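Lekideck双臂叠衣套件，用了八周：会叠衣服，不太会松手

先把结论放前面，省得赶时间的人往下翻：这套东西值得买，前提是你愿意自己花钱再装一个真正能断电的急停，并且不拿它去叠你还打算穿出门的衣服。两条里做不到任何一条，就等Loltis下一版固件。下一版固件什么时候出，客服的说法是“近期”，我第一次听到这个词是在八周前。

我买的是双臂版，从Mollham下的单。Mollham发货很快，箱子很大，泡沫塞得很足，说明书薄得让人以为是赠品券。两条从臂、控制盒、夹爪、两个腕部相机、一个头部相机的支架，外加一袋螺丝，螺丝袋上写着型号，说明书里写的是另一套型号。好在螺丝只有四种，试错成本有限。

装配花了我一个下午加一个晚上。机械部分没什么可抱怨的，关节间隙小，夹爪开合顺，指面上有纹路，夹布料时不怎么打滑。线缆就随缘了。官方建议的走线方式是“沿臂身整理并固定”，扎带自备。我按自己的理解扎了一遍，肘部转到极限时把一根线绷成了琴弦，拆掉重扎，第二遍好多了。建议腕关节那里多留一截余量，难看一点没关系，它反正也不出席婚礼。

软件叫Cruzado，录示范、训练、回放、看相机画面全在里面。界面做得挺清爽，清爽到有几个你非常需要的按钮得去三级菜单里找。录示范的流程倒是顺手：摆好衣服，手把手带着机械臂叠一遍，停，复位，再来。我录了50条叠T恤的示范，录到后面自己叠衣服的手法都变得很机械，家里人看我在卧室叠床单，问我是不是肩膀不舒服。

50条训练出来的效果，比我预想的好。平铺的T恤，夹袖子、往里翻、对折，大部分时候能叠成一个四边形。四边形的四条边彼此之间关系一般，但确实是四条。对折那一步两条臂配合得很像样，第一次看到它们同时提起下摆的时候，我站在旁边很没出息地喊了一声。

问题就出在提起下摆之后。

第一次出事是在第二周。任务是叠一件白T恤，左爪夹住一侧，右爪拉平，两边再一起翻折。左爪夹住了，然后Cruzado左下角弹出一行小字，说左臂通信超时，字号小得像合同里的附加条款。按常理，一条臂掉线，另一条也该停。按Lekideck的道理，左臂保持最后一条指令，也就是继续夹紧，右臂呢，它没收到坏消息，兢兢业业地把剩下的轨迹走完，往右边拉。

结果是一场拔河，绳子是我的T恤。布料撑了一会儿，肩缝开了。右臂拉着开线的那一侧走到终点，规规矩矩张开夹爪，回到初始位置，软件弹出绿色提示：本轮完成。

左臂还夹着。

我按了空格键，屏幕上写着空格键是停止。停止是停止了，可Cruzado里的“停止”指的是不再发送新的轨迹，力矩照旧。左爪收到的最后一条指令是夹紧，那就一直夹紧，忠诚得令人感动。我去菜单里找“释放力矩”，点了，没有反应，左臂掉线了嘛，它听不见。最后是拔电源解决的。电源一拔，两条臂同时失去支撑，一起砸在桌上，声音很结实，桌面上从此多了两个小坑。

顺便说一句，整个过程里控制器上的指示灯一直是绿的。后来我翻遍文档，找到了绿灯的含义：有电。

再往后我就认真起来了，写了个记录表，同一个任务反复跑，看它到底多久犯一次。叠T恤跑了32轮，左臂超时出现4次。4次里有3次刚好撞在夹着布的时候，剩下一次是空爪，在半空中举着不动，像上课想发言又忘了要说什么。黑色那件、卡其色那件都换着试过，布料厚薄看不出有影响，超时跟衣服没关系，后果跟衣服关系很大。薄的针织料会被拉变形，厚一点的则会反过来让右臂吃力，舵机开始发出一种低低的哼声，外壳也烫起来。

测试时的桌面和几个视角：

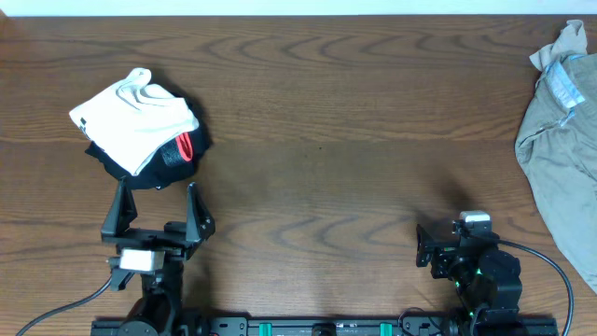
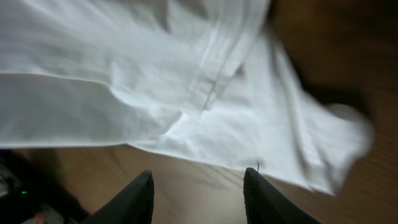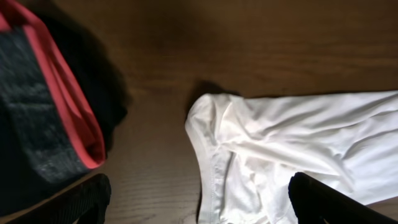
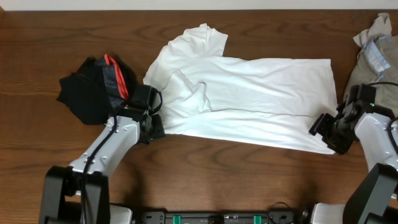 说说我查到的原因。我不是做硬件出身，下面的判断只代表我和一支万用表的共同意见。

最先怀疑的是相机抢带宽。三路画面同时跑，Cruzado默认全开到最高帧率，控制指令和画面挤在同一个USB集线器上。把腕部相机的帧率降一半，超时的确少了，但没有消失。接着怀疑线。左臂那根总线在腕关节大角度转动时会被扯一下，我拿手轻轻拨接头，屏幕上应声弹出超时提示，灵敏得像门铃。换了根线，接头处点了一点热熔胶，再跑一整晚，没有复现。

所以根子大概率是接头松，带宽紧张让它更容易暴露。这种毛病本身我不生气，任何会动的线迟早都会松。让我生气的是后面那一串决定：一条臂掉线，另一条照跑；掉线的臂永远保持夹紧；软件的停止键不管力矩；任务失败了还报完成。四件事单独看都能找到一个说得过去的理由，凑在一起就是一台攥着你袖子不放的机器。

对，袖子。第三周有一次，我图省事，没等它停稳就伸手去抚平桌上的褶子，左爪夹住了我的卫衣袖口。正好超时。右臂开始执行对折动作，方向是我的手腕。这套臂力气不算大，撞一下顶多青一块，可是当你一只手被固定在桌边，另一只手够不着电源插座的时候，对“不算大”的理解会有新的层次。我把卫衣脱了。那天下午四点，我光着膀子站在工作台前拔插头，窗帘没拉。

从那以后我定了几条规矩，贴在墙上，写得很不客气：

手进工作区之前，先断电，软件里的停止不算数。
不穿宽袖子，不戴挂绳，头发扎起来。
断电前托住两条臂，至少托住抬得高的那条。
夹爪里有布的时候不许去拽，布和舵机总有一个会输。
跑长时间任务，人不离开房间。

最后一条我违反过一次，去厨房倒水，回来发现左爪已经夹着一只裤脚僵持了不知道多久，塑料外壳上有一股热味。夹爪舵机的堵转保护默认是关的。默认关！开关在Cruzado的“高级”里的“关节”里的“其他”里，名字叫“电流策略”，选项是“标准”和“舒适”。“舒适”就是开了保护。我猜是舵机比较舒适。

打开以后夹力明显小了，厚衣服偶尔会滑脱，成功率降一点，可是夹久了它会自己松劲，外壳也就是温的。强烈建议所有人开箱第一件事就去改成“舒适”，别嫌名字怪。

急停我是这么改的：买了一个带自锁的蘑菇头按钮，串在电机供电上，控制盒和相机单独供电。这样拍下去只断电机，电脑那边不掉，日志还能留着。按钮固定在桌子前沿，坐着站着都能一巴掌拍到。断了电臂还是会往下坠，这没办法，这个价位的舵机没有抱闸，我在两条臂的下落位置各垫了一块厚泡沫，就是Mollham箱子里的那种，他们塞得多原来是有远见。动强电的部分请找懂的人，我只碰了低压直流那一侧。

软件侧也有补救。Cruzado留了脚本接口，文档写得敷衍，接口本身倒是好用。我加了个看门狗：任意一条臂有一小段时间没回传状态，另一条立刻停在原地，同时把轨迹标成失败。掉线的那条还是听不到指令，所以光靠脚本救不了被夹住的东西，必须配合前面那个物理按钮。加了这个之后，拔河没有再发生过。阈值不要设得太小，我起初手一抖设狠了，机器走两步停一下，叠一件T恤的时间够我自己叠完一抽屉再把抽屉重新整理一遍。

还有个不那么起眼的坑：训练数据。出事的那几轮我当时开着录制，文件自动存进了数据集，而且因为报的是“完成”，标签全是成功。我拿着这批数据重训了一版，新模型学会了一个动作：夹住之后朝两边使劲。学得很快，很扎实，可能是我录过的质量最高的行为。花了一晚上逐条回看，把脏数据剔掉才恢复正常。如果你也遇到莫名其妙爱拉扯衣服的模型，先去数据里找，别急着调参数。

再说售后，这部分其实没那么糟。我把日志、复现步骤和一段拨接头就报错的录像发给Loltis，隔天有回复，态度很好，先问我有没有试过重启。第二轮回复就专业多了，承认接头有批次问题，免费寄了两根新线，接头带锁扣，装上去“咔”的一声，令人安心。我问单臂掉线时另一条为什么不停，答复说是为了“保证任务连续性”。我把开线的T恤拍给对方看，问这算不算连续性。那边沉默了一阵，给了我一张优惠券，买下一台可以用。

Mollham那边可以退货，条件是原包装完整。泡沫已经上岗了，所以我没退。

优点还是要讲公道话。机械精度对得起价钱，重复走同一个位置几乎看不出偏移。夹爪指面的纹路设计得好，薄布料也能捻起来一层，这件事比听上去难得多。腕部相机的角度合理，夹取前能同时看到两根手指和布边，调试时帮了大忙，就是手臂快速移动时画面糊，白色布料在强光下也容易发亮一片，褶子看不清。我把顶灯换成了侧面的柔光，好了不少。维修也方便，单个舵机能拆能换，拧螺丝不需要三只手，两只加一副牙就行。

缺点除了上面那一大摊：噪音，夜里跑邻居会好奇；说明书，前面说过了；头部相机的支架会慢慢往下低头，每隔几天要重新拧紧，否则标定跟着跑偏，你会看到夹爪很自信地去捏离袖子一指宽的空气。

固定方式也值得提一嘴。随箱的夹具夹在桌沿上，薄桌板没问题，厚的就咬不满。我的木桌偏厚，头几天臂一甩整个底座跟着扭，后来加了垫片和两颗长螺丝才老实。底座松动的时候千万别跑双臂任务，两边会互相较劲，症状和通信超时几乎一模一样，我在这上面白白浪费了一个周末去换线。

跟我用过的单臂版比，双臂版有意思得多，危险也多出不止一倍，多出来的那部分全在两条臂之间。单臂掉线，就是一根不动的胳膊。双臂掉一条，剩下的那条会替它把事情做绝。想入门的人先买单臂，把线扎明白、把急停装上，再考虑加第二条，Lekideck支持后期加装，控制盒上口子是留好的。

打分的话，硬件8分，软件看心情，安全默认设置不及格。换上锁扣线、装了按钮、改了“舒适”、挂上看门狗之后，它现在每天给我叠一小堆抹布，我已经不喂T恤了。抹布叠得很方正，开线了也看不出来。

补充一下评论里问得多的两件事。

新线能不能单独买：能，Mollham上有，搜套件名加“锁扣”，别买名字里带“兼容”的那款，我朋友买了，长度短一截，伸直的时候又变琴弦。

固件更新之后空格键会不会断力矩：我八月问的，答复是列入计划。在那之前，按钮装近一点，袖子挽起来。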